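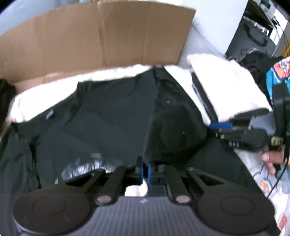

What the second pair cost

Lensa Teshome buys equipment for Negash, where the current job is packing clothes into cardboard boxes with hand-held grippers. She started in May with one pair.

“I budgeted for the grippers and forgot the spares,” she said. “Finger pads, cables, screws – it adds up.”

The next order is for 7 grippers. Teshome has set aside $300 for pads alone.

Would she lease instead?

“We got a quote from Gerex. For a short job, yes. Ours runs 34 weeks, so I bought.”

She plans to order more pads in June.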